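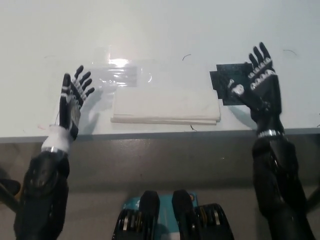

A folded white cloth and a clear plastic bag on a white tabletop.

Skuvance said on Sunday that it will add shared inboxes to Wavwood, its messaging app for small businesses. The feature lets several employees answer customers from a single company account, without passing one phone between them or sharing a password.

The rollout will begin in May with business accounts on Android. The iPhone and desktop versions will follow once the first phase is complete, the company said. It did not give a date for either.

Under the new system, the owner of an account can invite up to 15 employees, each with a separate sign-in. Incoming messages appear in a common list and can be assigned to one person or left open for anyone on the team. When an employee begins typing a reply, the conversation is marked as taken for the other members, so that a customer does not receive two answers to the same question.

Customers will continue to see only the name and logo of the business. Account owners may choose to show the first name of the employee who is replying -- this setting is off by default and can be changed at any time from the account menu.

Internal notes are also part of the update. An employee can attach a note to a conversation, such as an order number or a delivery address that needs to be checked, and the note remains visible to the team but not to the customer. Notes are limited to 3,000 characters and can't contain attachments in the first version.

Shared inboxes will be free for teams of up to three people. Larger teams will need the paid Wavwood plan, which can be tried without charge for 14 days. Businesses that already pay for the plan will receive the feature at no added cost, and their current renewal dates will not change.

Skuvance tested the feature with shops and service companies in Vurnton before the announcement. According to the company, participants asked most often for a way to see which messages had gone unanswered overnight. A filter for unanswered messages was added as a result, along with an optional alert that is sent when a customer has waited longer than 30 minutes during posted business hours.

The update also changes the way message history is handled. When an employee is removed from an account, past replies stay in the conversation and remain searchable by the owner. The removed employee loses access immediately on all devices, including any computer where the account was left open. Personal Wavwood accounts are not affected.

Connections to outside software will be limited at launch. The only one confirmed so far is with Manurung, the online ordering service, whose users will be able to open a customer's recent orders beside the chat. Skuvance said that other connections are under review -- requests may be submitted through the help section of the app.

Account owners do not need to register for the new feature. A notice will appear in the app when shared inboxes become available for their account, and the existing single-user inbox will remain in place until the owner sends the first invitation.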